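Ticket: Memorial page for Dad - notice shows wrong survivors and won't save edits
Opened by: Ruth Arango
Status: Open

First post - Friday, November 3, 2023

Hi there, hoping someone can sort this out before the service. I put my dad's obituary up through the Gostdale funeral home page, which I gather runs on your Flundia memorial site, and it's gone a bit haywire. The draft I typed was fine (I read it out loud to my brother over the phone, twice!) but the published one has dropped my aunt from the survivors and listed her under "preceded in death by". She's very much alive and she is not impressed.

What I've tried so far:

1. Edited the family section and hit Save. It spins for 30 seconds, then tells me my session has ended.

2. Logged out, cleared the browser, logged back in. Same thing, except now the accent has vanished from Mum's maiden name. It should be Bermúdez and it's coming up with a little box where the u should be.

3. Tried it on my daughter's laptop. The save went through, hooray, but when I refreshed the page the old version was back. I gave up for a while at that point.

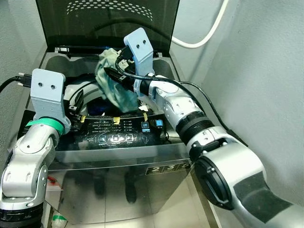 4. Took out the paragraph about his years at Burer and saved again, in case the notice was too long. No change, so I've pasted that back into the draft. Please don't lose it - he was there 40 years and half the people coming on the day are from the old workshop.

Reply from support

Hi Ruth, so sorry about your dad. The page has an approval lock on it, so your edits are sitting in a queue. I've moved your aunt to survivors by hand. Can you check the colour of the candle banner and the spelling of the name while you're in there?

Ruth Arango

Oh, thank you! My aunt is back among the living and I've rung to tell her. Banner's fine. The accent is still a box on my phone but it's right on the laptop, so I don't know what to make of that. Also the guest book is showing 3 messages and I can only open 2 of them. Could you have a look at that one next? I'd hate to miss a note from someone.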